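# Two-arm cell coming onto our packing line, how do we split the work up fairly?

**packbench_nights**

Hi all. Shift lead at Pukmont, we do small display packing, mostly snacks and candy onto little countertop racks for stores. Been all hands until March. Now we have a two-arm cell set up and the plan is it takes over the shelf filling part. Need advice on the people side more than the tech side but tech answers welcome too. Typing this on break so sorry.
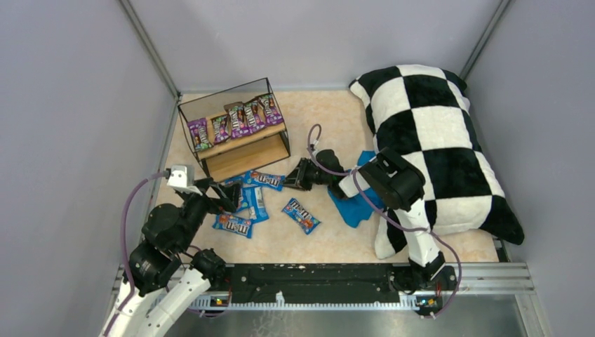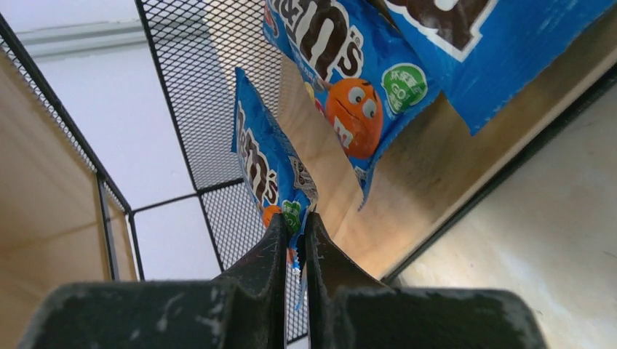
My crew is 13 people across the benches and what they want to know is what their day looks like once this goes from trial to normal. Fair question and I don't have an answer for them. Right now one person tends the cell the whole shift. Sets packets out, watches, pulls the ones it can't get, resets it when it stops. The packets are the hard part. They're soft, they slide, and they get set down any old way, so you've got one with the logo upside down next to one with its back facing up and the arms have to deal with all of it. It likes to take a bag low down by the bottom end, like the blue one it's got in the gripper there, and then getting the front facing out on the shelf is another story. My people do it without looking. So the tending job is part babysitting, part teaching, and the person doing it isn't hitting bench rate because they aren't at the bench.

Here's where it gets ugly. We get a rate bonus. Whoever is on the cell loses it. So nobody wants the cell, except two folks who like it and are good at it, and now the rest say those two are training their own replacement. There was a pretty bad lunch over that.

Also the software (Udano) logs every stop and asks for a reason code. One of the codes is "operator". Guess which one gets picked most. Picked by the day engineer, from the office, after the fact!! My people saw the printout.

So what I'm asking:

- how do you pay someone for tending when the bonus is by bench rate
- rotate everyone or let the ones who like it keep it
- what do I say about jobs when I honestly haven't been told
- the reason code thing

Boss wants a staffing plan by end of month. We have a second site at Oei that will copy whatever we do so I'd rather not get it wrong.

---

**rackandrow**

Ran into nearly all of this. We're a contract packer too, bigger than you by the sound of it, soaps and sachets. Will go in your order, short on time.

**Pay.** Fix this one first, before anything else, before the rotation even. If tending costs a person money then everything you say about the robot being a help sounds like a lie to them. What we did: anyone on the cell gets their own average bonus from the previous 6 weeks, paid flat, for the hours they tend. Their own average, not the line's. Your fast packers will be the ones you want on it and line average is a pay cut for them. Payroll grumbled and then did it. Took one extra column on the time sheet.

Don't tie the tending pay to how many packets the cell places. I know somebody will suggest it. We tried it and people stopped giving it the awkward ones. They'd set everything out neat, face up, same direction, spaced apart. Numbers looked great. Then the trial ended and regular stock came through in a heap and it fell on its face. If you want the thing to learn a mess, you have to pay the same for a mess.

**Rotation.** Bit of both. Everybody learns it, 4 hours max at a stretch, and the ones who like it get first call on extra hours. The time limit matters more than I expected. Watching is tiring in a different way than packing. Hands idle, eyes busy. We had people come off a whole shift of it with headaches, and they missed stuff in the last part of the shift that they'd have caught in the morning. One hand packing task mixed in helps a lot, even just making up racks at the next bench over.

Put a stool there. Sounds dumb. Ours had none for the first month because the layout drawing showed "operator position" as a pair of footprints.

**Jobs.** Don't say anything you don't know. I mean it. I told my crew nobody would lose hours, because I'd been told so verbally, and hours got cut on the late shift that summer. I wasn't lying when I said it but try explaining that. What you CAN do is go to your boss before the plan and ask for it on paper: how many benches stay, through what month, what happens to temps. If they won't write it, then tell your people exactly that. "I asked, no answer yet, asking again." Dull but they respected it more than the pep talk.

For us it ended up being fewer temps at peak and the regulars stayed. Can't say if yours goes the same way.

**Reason codes.** Get the "operator" code removed or split. Ours is a different system so I don't know the Udano menus, but whoever set it up can rename a code in a few minutes. We split it into: part not presented, part set out outside the area, door or guard opened, stopped on purpose. That last one is big. Stopping it on purpose is often the right call and it was getting logged the same as a screw up.

And the code gets entered by the person standing there, at the time. If an engineer wants to change it later fine, but they put their initials by the change. Funny how few got changed after that.

> training their own replacement

You'll keep hearing this. It's not a crazy thing to say. I'd stop trying to argue it away. Go look at what the two who like it are really doing and write it down as a job with a grade. Ours became "cell setter", one grade up, posted on the board where anybody could apply. Once it was a real job with real money the lunch table thing cooled off some. Not all the way.

---

**tremuvard_maint**

Maintenance side at Tremuvard, 2 cells, different product. Only have a minute.

Everyone above covered pay so just this: the crew needs to own the stop button. In writing. Whoever is closest stops it, no questions, no code for the first minute. When people think they'll be blamed for stops they reach in instead. I've seen it happen. Slack packet slides, person goes "I'll just nudge it". No. Stop it, wait, then nudge. Do a proper risk assessment with whoever put the cell in, don't take a forum's word for what's safe around those arms, mine included.

Other thing, cables. Look where yours loop out near the wrists and put it on the start of shift check. Tender looks at them, looks at the finger tips, wipes the tips. Candy film leaves nothing but other stuff does and grip goes off slowly, so no one notices, then it gets called operator error lol. Check sheet on a clipboard. Ours is half a page.

Also get maintenance to show the tenders how to do the finger swap. Mine took to it quick, and I don't get called over for it anymore.

---

**lineclerk_b**

Not a lead, I'm on the benches, so from the other side of it.

Ours came in and the first we knew was tape on the floor. Whatever you decide, tell people before the tape goes down. At your place it's past that but Oei isn't, so maybe take a couple of packers from your crew over there to talk to them. Packers, not the engineer. Let them ask whatever they want with no boss in the room.

I disagree a little with making everyone learn it. We've got one woman, over 20 years on the bench, she flat out doesn't want to and she's the best hand packer in the building. They made her do the training and it went badly and she felt stupid in front of people. What for? There's still a ton of hand work. Mixed flavors, damaged outers, short runs, the fussy racks where the customer wants every logo dead level. The cell doesn't do those at ours. Let her do those.

What I'd ask for if I was on your crew:

- the schedule posted a week ahead, incl. who's on the cell
- somebody asks us which racks go to the machine and which stay with us. we know which ones are a pain
- if it's down, we don't get yelled at to make up the count by hand in the last hour. this one!! they plan for the machine number, it stops, and then we're the ones running

The third one caused more bad blood than the robot ever did. Put something in your staffing plan for when it's down. Like who moves where and what the target drops to. Ours says the target goes back to the bench number the moment it's been stopped for a full break length. Simple and people trust it.

I don't mind the cell itself. My wrists are better. Standing bags up on those tiny shelves all day was murder on my thumbs and I was wearing a brace to bed. I'd be lying if I said I wanted to go back to it full time.

---

**packbench_nights**

Thank you, all of this. Took the average bonus idea to payroll already, they said "maybe", which from them is good. Asked for the bench numbers on paper and got a meeting instead.

Codes are getting split. Day engineer was fine about it once I showed him, said he only picked operator becuase it was top of the list.

Downtime target is going in the plan, hadn't thought of it at all. And the stool, we don't have one either. Still stuck on the opt out question, I've got one packer just like the one you describe. Leaning toward letting her be. Will post back once Oei gets going.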